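Dull patches on marble-effect floor tiles after sealing grout

Asked 2 November 2019 in Floors and Tiling
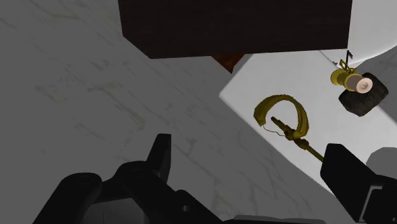
We moved into a house in Rustden in August and had the kitchen floor retiled before the units went in. The tiles are grey marble-effect porcelain, the polished sort. The tiler finished the grouting on the Friday and said to leave it a couple of days, then seal the grout lines, which I did myself with a bottle of Markier grout sealer from the shop in Anisley.

I put it on with a small brush but it went over the edges of the tiles quite a bit. I wiped off what I could see. Now when the light comes in from the back door there are dull smeary patches along most of the joints, and a few in the middle of tiles where I must have dripped. They don't show at all from the other direction. I have mopped with washing-up liquid and hot water, then with a supermarket floor cleaner, and neither has made any difference. If anything the second one made it a bit worse.

Is this the sealer, or is it grout haze that was there before and I have sealed it in? And can I get it off without ruining the grout? The tiles were not cheap and I have 5 spare, so I can test on one if needed.

2 answers

Answer 1 (accepted)

It could be either, but from what you say about drips in the middle of tiles, at least part of it is sealer. Polished porcelain hardly absorbs anything, so the sealer sits on top and dries to a film. The instructions normally say to buff off the excess within ten minutes or so, and a quick wipe doesn't always do it.

Try this on a spare tile first. Put a bit of the same sealer on it, let it dry overnight, then wet a white cloth with more of the sealer and rub the dried patch. With a lot of solvent-based ones the fresh stuff softens the old and you can buff the lot off with a dry cloth straight away. If yours is water-based this is less likely to work and you will want a sealer remover from a tile shop. Open the windows whichever you use.

If the patches are still there after that, it is probably grout haze. For that you need a grout haze remover, and read the label, as most are acidic. Porcelain will take it but cement grout doesn't like being soaked in it. Wet the floor with plain water first, put the cleaner on diluted, leave it no longer than it says, scrub with a white nylon pad and rinse twice. Don't use a green scourer, it can mark a polished surface. Don't use any acid if it turns out you have real marble, but you say porcelain so you should be all right.

The floor cleaner probably left its own residue on top. Before doing any of the above, rinse the floor with clean warm water only and dry it with a towel. You may find some of it goes.

You will have to reseal the joints afterwards. A narrow applicator bottle with a roller is easier than a brush - do a small section at a time and buff as you go.

Comment from the asker: Test tile came up clean with the fresh sealer method, so I'm doing the floor in strips. Done by the sink and it looks right from both directions. Thanks.

Answer 2

Had this in our hall. White vinegar and water, bit of elbow grease, gone. We got our tiles from Masilela and the man there said never bother sealing modern grout anyway, so next time I'd just leave it.

Comment: Vinegar is an acid too and will wear cement grout if you keep using it. Once is probably fine but I wouldn't make a habit of it.

Comment: Depends on the grout. Epoxy doesn't need sealing, ordinary cement grout in a kitchen does, or it goes brown in front of the cooker.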